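I've been meaning to write about the choir for months, and every time I sit down to do it I end up making a cup of tea and humming instead. So, before the kettle goes on again: I joined a community choir in August, I can't really read music, and I'm having a lovely time.

It was Sharon Minja's fault. She'd been going to the Rurnach Singers for years and kept dropping it into conversation on the bus, and I kept saying "oh, I can't sing" in the voice people use when they'd quite like to be argued with. She argued. Two weeks later I was in the hall on Mollel Street with a photocopied alto part and a very dry mouth.

## The first night

There were 19 of us, mostly altos and sopranos, with a small huddle of men at the back who all seemed to be called on to sing tenor whether they were tenors or not. Azra Perić runs it. She's tiny and terrifyingly cheerful, and she starts every rehearsal by making us hiss like tyres and then yawn on purpose, which feels ridiculous for a minute and then feels marvellous.

I stood next to Omid Rostami for the first song, thinking I'd follow him, and found out at the end of page one that he was singing bass. I'd been growling along an octave below everybody I was meant to be with. He was very nice about it (he offered me his cough sweets).

## Learning the notes

Azra sends round recordings of each part, and I play mine while I'm washing up. I must have heard the alto line of "The Boats of Keltia" more times than is healthy. It's four notes for most of the song, up and down, up and down, and then on the last page it leaps somewhere horrible and I shut my eyes and hope.

What's helped most is a pencil. I draw an arrow up when it goes up and an arrow down when it goes down, and I put a big ring round anywhere I'm supposed to breathe. My copy is a complete mess and I love it.

The other thing is standing still. I'm a swayer, I'd no idea! Azra likes us planted, feet a bit apart, knees soft, and she's forever telling us to find our spot and stay on it. 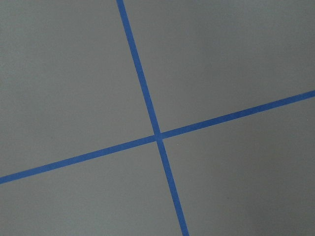

## The concert

We did our first one at the library, to an audience made up largely of other people's mums. I'd expected to be sick with nerves and I was, right up to the hissing, and then we were off and it was over in what felt like a breath. I came in early once. Ognjen Ionescu came in early too, much louder, so I'm calling that one his.

The collection bucket made £1,060 for the roof, and Krum Softić cried during the encore and says he didn't.

We start on the winter songs next, and there's one in Latin with a bit where the altos get the tune for a whole 10 bars. I've already put the arrows in.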